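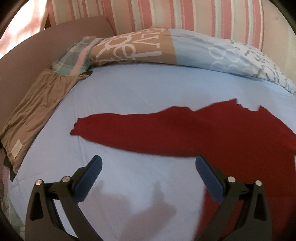

The new pads are on, and I'm so happy with them I had to write to the whole list! For anyone who joined after the summer, our hand-held gripper is the Sumasano one with the molded fingers, and I've been looking after it since the first build. Each finger takes two round-head screws up by the joint, and I run them in by hand, a bit on one and a bit on the other, until the ribbed blue pads face each other squarely. The red sweater on the bed is my favorite check for that. Knit shows up a crooked pad right away (one edge grabs, the other just skates over the ribbing) and then you know which finger to loosen.

Manee wrote on Wednesday, November 22, 2023:

> The left finger on ours drifts. I square it up, and by
> the time the counter says 300 closes it's leaning again.
> Same screws, same driver. Is that the pad or the arm?
> Also, does anyone still log closes, or is that just me?

Good question, Manee, and no, it isn't just you! I log every one. Our last set of pads came off at 3,494 and the ridges were still fine, but the arm behind the left one had a hairline crack at the narrow end of the cutout. Pull the pad, flex the finger gently under a lamp and look there first. If the arm is clean, wipe the screw threads and try again before ordering anything.
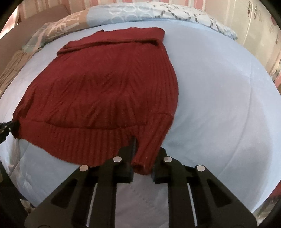 Vichien Kaewsai
Gripper upkeep, Skutari bench

Sleeves are where I finish. A cuff is thick and gathered, so with the fingers closed on it you can sight down the gap and see if both pads meet the cloth evenly. I do it slowly, let go, turn the cuff over and close again. If it passes both ways I write the count in the book and put the driver away.

Two leftovers. The spare arms from Matoušek are in the drawer marked 452, and please take them in pairs! And Manee, if yours does turn out to be cracked, send me a close-up of the break before you toss it. I'd love to compare it with mine.

Vichien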